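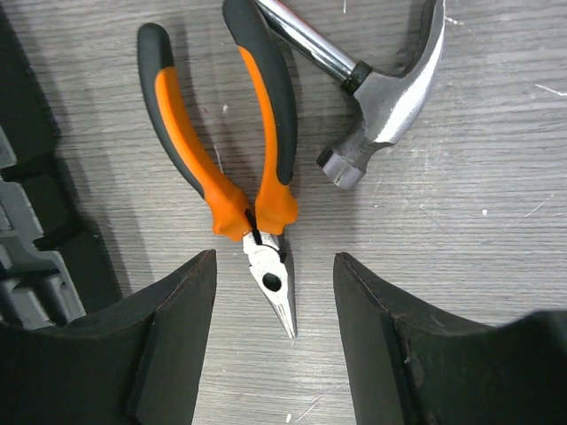 About Kultard

Kultard began as two people and a rented bench, and we still like to think of ourselves as a small shop where you can call up and get the person who wired your arm. We teach robots to pick up, hand over and put away ordinary hand tools for repair benches.

Folks often ask about the dropped hammer, so we'd like to tell it ourselves. In May, on handover 186 of a long run, a worn finger pad let a hammer slip and it landed close to Touran Tehrani's foot. She was fine, thank goodness, but our grip check had reported a good hold the whole time — and that bothered us a great deal. We stopped every arm for five days while Higinio Cortés went back through the logs.

These days the pads get changed on a schedule, the arm tests its hold before it lifts, and people stay behind the yellow line until it's parked. Any of us can stop a run, our newest hires included. If you'd like to read the full report, just write to Youssra Ghoneim and she'll gladly send you a copy.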